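Applications are open until the posts are filled. First review of applications: July 11, 2023.

# Field Organizers and Local Press Assistants – Grememberg Regional Assembly Campaign

Britier is hiring for the regional assembly campaign in Grememberg. Britier is a membership organization that works on public transit, rent rules and local budget questions. We endorse candidates, we publish a voting record for every sitting member of the assembly, and we knock on doors. We are not a party and do not run our own list.

There are two kinds of post in this call. You may apply for both with one application.

## Field organizer (17 posts)

Each field organizer looks after one district from start to finish. The work is mostly outside and mostly in the evening. You will:

- plan and lead door-to-door canvassing in your district
- recruit and train canvassers, and keep them coming back
- enter contact results the same night, before 11 p.m.
- attend public candidate meetings and write a one-page note on what was said
- answer questions from members in your district by phone and email
- pass press calls to the office in Flatau without commenting yourself

You need to have worked or helped on at least one campaign before this one. It can be an election, a ballot question, a union vote or a tenants' campaign. We will ask what went wrong on it, so please be ready to talk about that.

A driver's license is required for the outer districts only. If you don't drive, say so in your application and we will consider you for the districts on the streetcar lines.

## Local press assistant (3 posts)

The press assistants work out of the Flatau office under the head of communications. You will:

- read the regional papers and listen to the morning radio programs, and send out a summary by 8:30 a.m.
- check quotes in our releases against recordings or transcripts
- keep the list of statements made by assembly members and candidates, with date, place and source
- draft replies to false or incomplete reports about Britier
- help the field organizers when a reporter turns up at an event

Writing quickly and without mistakes matters more to us than a journalism degree. There is a short test at the interview: you get a 20-minute recording of an assembly debate and write it up as a news item. Bring your own laptop if you prefer it – otherwise we provide one.

## Pay and hours

Both posts are paid at 23 an hour before tax. Field organizers work 30 hours a week until the candidate lists close and full time after that. Press assistants are full time from the first day. Evening work counts as normal hours. Work after 10 p.m. is paid at time and a half, and so are public holidays.

Travel inside the region is paid back against receipts. Meals are paid on days when you are out for more than eight hours. Contracts run until two weeks after the vote is certified, so that there is time to close the district offices and hand over the records properly.

## Political activity

You do not have to agree with every position Britier has taken. You do have to be able to explain them at the door without adding your own. While under contract you may not be a candidate, hold paid office in a party, or work for an assembly member. Party membership alone is no obstacle, but please tell us about it.

Posts on personal accounts are your own affair as long as they don't mention voters you have met or internal numbers. Two people left the May campaign over this, and we would like it to be clear before anyone signs.

## Where you will work

The main office is in Flatau, on the second floor above the old savings bank. There is an elevator. The second office is in Rashti, a few minutes on foot from the bus station, and most training takes place there. Campaign materials are also stored and packed in Rashti. All field organizers spend their first three days in that office, one of them on materials.

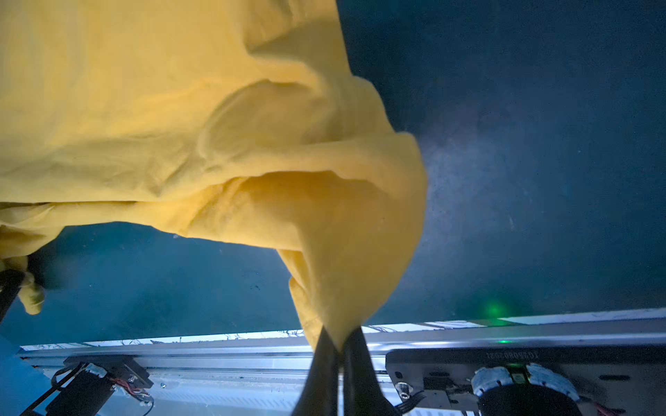
*Yellow cloth, gathered at the lower end.*

The region has 64 polling places, and organizers are expected to visit every one in their own district before election day. Check the entrance, the parking and the nearest stop, and send in the form.

## How to apply

Send one PDF to the Flatau office with:

1. a résumé of no more than two pages
2. a letter of no more than one page, saying which post you want and which districts you know
3. contact details for two people who have seen you work

Please do not send photos, school transcripts or certificates. If we need anything else we will ask for it.

Everyone gets an answer, including those we do not invite. Interviews are held in Flatau in the daytime and in Rashti in the evening, and last 45 minutes for organizers and 90 minutes for press assistants because of the test. Tell us if you need a sign language interpreter, a ground-floor room or a different time. Travel to the interview is paid back up to the price of a regional day ticket.

Applications that come in after the first review are read in the order they arrive. Districts that are already filled are taken off the list on our website the same day.

Questions about the posts go to the hiring desk in Flatau, weekdays from 10 a.m. to 4 p.m. The desk can't tell you how your application is doing by phone – please write for that.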